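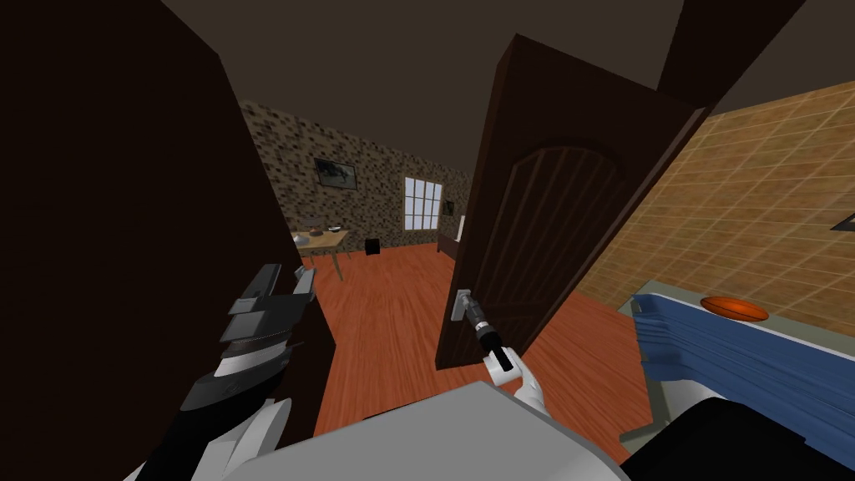

门执手这种东西,买的时候没人会花超过十分钟去挑,装上以后一天要摸几十次。我家换过两轮,这一轮换的是Plasaston的室内门执手套装,直杆款,银色,配长条面板。先说我为什么对它不太信任:商品页上写“静音”“不下垂”“十年如新”,三个词里有两个要等很久才能验证,剩下一个取决于你的锁体,跟执手关系不大。再说样子。深棕色木门,门面上是拱形凸板带竖槽的老式样,配一副银色直杆执手和窄长方形面板,这种搭配很多人家里都有,好不好看各有说法。我个人觉得面板窄一点是对的,宽面板压在这种门上像贴了块铭牌。但窄面板也有窄面板的麻烦,后面会讲。

价格方面,我买的时候单套400,同一家店里还有一款700的,说是“加强弹簧”。客服解释了半天,归纳下来就是弹簧粗一点,盒子好看一点。我问粗多少,对方发来一张海报。我没买700的那款,所以下面的评价只针对便宜的这一种,买了贵的朋友可以在评论里补充,我也想知道那300花在哪儿了。

包装里有执手一对,面板一对,方轴一根,长螺丝一包,短螺丝一包,内六角扳手一把,说明书一张。说明书是折成小方块的那种,字小,图也小,左开右开的示意画在同一张图上,用虚线区分。我看了三遍才确定自己没理解反。锁体不包含在内,这一点商品页写在最下面,字体比“十年如新”小得多。如果你家原来的锁体孔距和它不一样,这套东西到手就是装饰品。下单前请自己拿尺子量,不要相信“通用”两个字。我上一轮就是信了Brarkar家的“通用”,结果在门上多打了两个孔,到现在还用木蜡填着。

安装本身不难,难在对齐。窄面板的毛病在这里就出来了:旧面板比它宽,拆下来以后门上留了一圈颜色不一样的印子,新面板盖不住。我家这扇门用了好些年,印子很明显,拿家具蜡擦了几次,淡了一点,离近了还是看得见。商品页的买家秀全是新门,当然没有这个问题。如果你是旧门换执手,请先比一下新旧面板的宽度,这比纠结弹簧粗细有用。

另外,方轴偏长。我的门不算薄,装上去以后两边执手根部都顶着,压下去有一点涩。用锯子锯掉一小截就好了,可是我买一副执手为什么要自备钢锯?客服的答复是“为了适配更多门厚”。这话没错,那附一根短的也一样能适配。
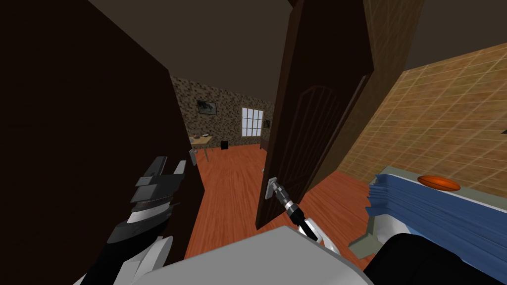
装好以后的手感,头几天是满意的。压下去阻力均匀,回弹干脆,没有那种塑料咔嗒声。直杆的截面略扁,握上去比圆杆舒服,手上有水也不太打滑。杆头做了倒圆,衣袖不容易挂住,这是我上一副执手最烦人的地方,勾坏过一件毛衣。要说缺点,杆偏短,手大的人四个手指放不齐,最后一根会落在外面。家里老人习惯用手肘压门,试了几次说不如原来那副好压,力臂短了,自然要多用点力。

接着说“不下垂”。执手下垂是室内门的通病,弹簧疲劳之后杆子就耷拉着,像没睡醒。我是七月装的,写这篇的时候还是平的。可这能说明什么呢?便宜的杂牌头两个月也是平的。网上那些收货当天就写“用了很久依然不下垂”的评价,我建议一律跳过。我会在满一年的时候回来改这篇,到时候垂没垂,照实写。

“静音”这一条,我基本可以下结论:和它没有关系。我家卧室门用的是Distidley的磁吸锁体,装上这副执手以后关门确实轻;书房门还是老式弹簧斜舌,同样的执手,关门该响还是响。如果你的目的是晚上起夜不吵醒人,钱应该先花在锁体上,执手换不换都行。商家当然不会这么说,因为他们店里锁体的利润大概不如执手。这句是我猜的。

还有一个小问题,松动。用了一阵之后,书房那副执手根部的顶丝退了,握着能左右晃。拿内六角拧紧,过些日子又退一点。后来我拆下来点了少量可拆卸的螺丝胶,再没有晃过。这种胶网上几块钱一支,厂家在出厂时点一滴,成本可以忽略不计。他们选择不点,然后在说明书背面印一行“请定期检查并紧固”。我家一共换了三扇门,只有书房这副退,另外两副没事,所以也可能是个别情况,或者是书房门开得勤。 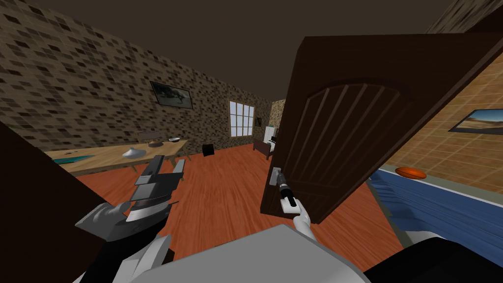 表面处理我说不准。商品页写的是“多层电镀”,几层没写。目前没有起泡,没有变色,指纹比想象中少,用干布一擦就掉。有一处让我不放心,面板螺丝孔的边缘摸着有点毛,镀层在那个位置看起来薄一些。卫生间的门我没有用它,潮气重的地方我不敢试,那扇门留着旧的不锈钢执手,丑是丑,这么多年一点事没有。

和我以前用过的比一下。Brarkar那副,手感松散,面板是薄片冲出来的,用指甲一敲就知道空心,好处是便宜,坏了不心疼。Rusnák那副是装修时工人给配的,分量足,弹簧硬,小孩压不动,用到后来弹簧断了一边,配件买不到,只好整副换掉。Plasaston这副夹在中间,做工比前者好,手感比后者顺,耐不耐用暂时不知道。配件我特意问了,客服说弹簧和方轴可以单买,但是店里没有链接,要联系客服“登记”。登记之后多久能发货,没有答复。

退换也提一句。我有一副面板背面有划痕,装上以后看不见,所以没退。同店评价里有人正面有划痕,申请换货,被要求先寄回再检测,运费自理。验货的时候请当着快递的面打开,塑料膜先别撕。

适合谁买:门是新的,锁体孔距对得上,手里有钢锯和螺丝胶,对“十年如新”不当真的人。不适合谁买:旧门印子明显的,手大的,家里有人习惯用手肘开门的,还有指望换个执手就能安静下来的。如果碰上店铺活动,价格再低一些,我会考虑给储物间也换上。原价就算了。

打分的话,做工给及格偏上,说明书不及格,客服态度好但问不出东西。耐用性这一栏我空着。

发表于2018年9月4日。有问孔距的朋友,我那三扇门都是老房子的尺寸,报出来对你没有参考意义,请量自己家的。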